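Last revised in September. Applies to the laundry folding bench at Stadbridge and to the home units on loan from the same workshop. Replaces the one-page sheet that used to be taped inside the Wastus cabinet.

# Folding Cloth with a Two-Finger Arm: Bench Rules and Tips

## Scope

These rules cover T-shirts, hand towels, dish towels, pillowcases and other flat items in light to medium cloth. Fitted sheets, anything with a zipper and anything with a drawstring are outside the scope and should be folded by hand. Knits and wovens follow the same rules except where noted.

## Before power-on

- Clear the table to the full reach of the arm, plus a hand's width on every side. Cups, scissors and phones go on the shelf.
- Check that the table does not rock. A folded paper shim under one leg is acceptable for a day. After that, fix the leg.
- Wipe the tabletop with a dry cloth. Cleaning spray leaves a film that makes cotton drag, and the second fold comes out short on one side.
- Test the stop button before the first item of each session. Press it with the arm moving slowly, confirm that the arm holds still, then reset.
- Tie back long hair. Remove lanyards, scarves and loose bracelets.

## Lighting

Glare on the tabletop is the most common cause of a missed cloth edge. A pale or varnished surface next to a window can wash out to plain white in the wrist camera view, and the edge finder then has nothing to work with at that side.

- Close the blind on the window side. Overhead light is enough for most colors.
- If a lamp is needed, aim it at the wall or ceiling.
- For white items, lay a plain dark mat on the table first. For dark items, the bare table is usually fine.
- Look at the camera view itself before starting. The table can look evenly lit to a person standing up and still show a bright patch from low down.

## Finger pads

Pads with a molded or cut grip texture hold knit cloth well but collect lint in the grooves. Brush them with a dry toothbrush every 86 items, or sooner if a towel has been shedding. Do not use a wire brush.

Replace the pads at 2376 cycles on the Gilbert counter, or when the pattern is worn smooth at the tips, whichever comes first. Check the finger screws at the same time. They should be snug and sit below the pad face - a raised screw head will pull a thread on the first pass.

## Grip rules

1. Approach from above with the fingers open. Do not let the tips slide across the cloth to find an edge.
2. Stop just above the cloth and check what lies between the fingers before closing. On a folded item this should be the layer to be moved and nothing under it.
3. Pinch a single layer where possible. If two layers have to move together, pinch at the fold, where they are already joined.
4. Keep off hems and seams for the first pinch. A hem is thicker than the panel beside it, and the force reading there says little about the hold on the rest. Hems are good references for lining up, so leave them visible.
5. Start with grip force at the lowest preset. Go up one step at a time, and write the final setting on the bench card.
6. Lift 10 mm and pause. If the lower layer rises too, open the fingers, back off and try again nearer the edge.

## Folding order

Lay the item face down with the longest straight edge parallel to the front of the table. Smooth it by hand before the first fold. The arm can fold a wrinkled item, but it cannot flatten one reliably, and each wrinkle left in the lower layer shifts the layer above it.

Fold sides first, then length. After each fold, open the fingers fully before raising the arm. Raising it with the fingers half open drags the top layer back and leaves a loose roll along the fold line.

A slope along the fold line is acceptable if the finished item still stacks. For towels going on an open shelf, redo the fold if one end sits a finger's width lower than the other.

## Hands and the work area

- Hands stay off the table while the arm is enabled. Smoothing a crease counts as having hands on the table.
- To adjust cloth in mid-fold, press stop, wait for the arm to settle, then reach in.
- One person runs the arm. A second person may watch, but does not touch the controls or the cloth.
- Children and pets stay out of the room. A closed door is the standard - a baby gate does not meet it for cats.
- Do not leave the arm enabled with a piece of cloth in its fingers.

## Faults and first checks

| Symptom | First check |
|---|---|
| Fingers close on nothing | Glare at the cloth edge; approach height |
| Both layers lift | Pinch point too deep; force too high |
| Pulled threads | Raised screw head; chipped pad edge |
| Fold creeps open | Fingers not fully open before lift |
| Lint marks on dark items | Pads due for brushing |

If the same fault occurs three times in a row, stop and fold the rest of the load by hand. Note the item, the preset and the counter reading in the log.

## Records

The Anach controller keeps the last 600 cycles and then writes over the oldest. Copy them off before changing pads, and enter the pad change on the same line of the log as the counter reading.
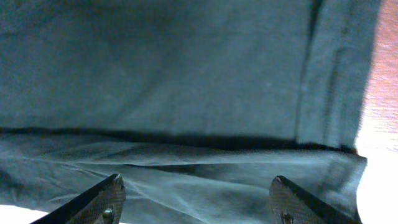
*Gripper fingers open above the lower layer of a folded teal cloth, hem visible at right. See grip rules 2 and 4.*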